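### 4.2 What the lifters told us about peak week

I went into this part of the study expecting the judges' scores to do most of the talking. They didn't. What kept me up was the diaries, where 100 amateur bodybuilders wrote down every meal, pump session and bad night's sleep in the last seven days before a show. We ended up with 682 usable entries, and I read all of them twice (my coauthors were smarter and split theirs).

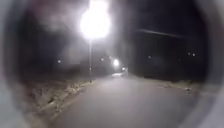

When did most people start cutting their water? Two days out, usually in the evening, and mostly on a coach's say-so.

The February show at Videl gave us the messiest data. Check-in ran late, so a lot of folks had already eaten their rice cakes by the time they got weighed, and I had to throw those weights out. Lech Duda ran the scale that day and he's still mad at me for it.

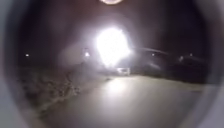

I kept the diary pages, though, and they're great! People who held their carbs steady all week wrote far calmer notes than the ones who loaded hard on the last day -- same coaches in some cases, same gym, same posing routine.

**Figure 3.** Path at night.
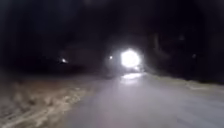
### 4.3 Stage-day mood and the scorecards

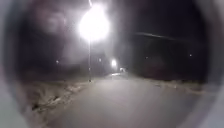
**Emília Doležal**
*Lead author, Lorente Strength Lab*

Mood was scored on a short form we call Pondness, filled out backstage before prejudging. Calm lifters didn't place any higher than nervous ones, which surprised Roman Rutkowska and me both. Where we did see a gap was in who signed up for another contest: the calm group came back more often. I wouldn't hang too much on it yet, as the Bilis gym sent a big, cheerful team and they sign up for everything. Engelbert Grabner is rerunning the numbers without them.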